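Chapter 4
Friction: The Force You Forget About

I learned most of what I know about friction from a filing cabinet. It was a tall gray monster, and the summer I moved into my first apartment on Larholm Street, my friend Jinfeng Kang and I had to get it from one end of the hall to the other. We leaned on it. We leaned harder. It sat there. Then all at once it let go, shot forward a good foot, and put a dent in the wall that cost me 212 dollars!

If you've ever shoved a couch, you know that feeling (the stuck part, I mean, and I hope not the dent). Getting a heavy thing to start moving usually takes a bigger push than keeping it moving. Physicists have names for the two situations – static friction and kinetic friction – and we'll spend the first half of this chapter telling them apart.

Back in Chapter 3 we drew a crate on a perfectly smooth floor and let it glide forever. I liked that crate. It made the algebra short. Now we have to give it a real floor, and that means one more arrow on every force diagram you draw, pointing along the surface where the two things touch.

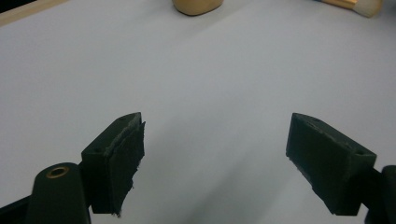 Figure 4.1 Gripper fingers, open, over a plain white tabletop. The left one has a rough pad on its inner side.

How long should that new arrow be? It depends on what the surfaces are made of and on how hard they press together. Put a hand flat on your desk and slide it. Now press down and slide it again. You felt the second part of that answer in your palm, and we'll turn it into an equation in Section 4.2.

Suppose our filing cabinet presses on the floor with a force of 815 newtons. Before you read on, write down a guess for the sideways push it would take to get it going. Don't look anything up, just guess, and keep the number somewhere safe (inside the back cover is fine). We'll come back to it once we have a table of coefficients to work with.

You'll need the free-body diagrams from Section 3.4 and a calculator. A shoe and a spring scale would be nice too, for the activity that comes next.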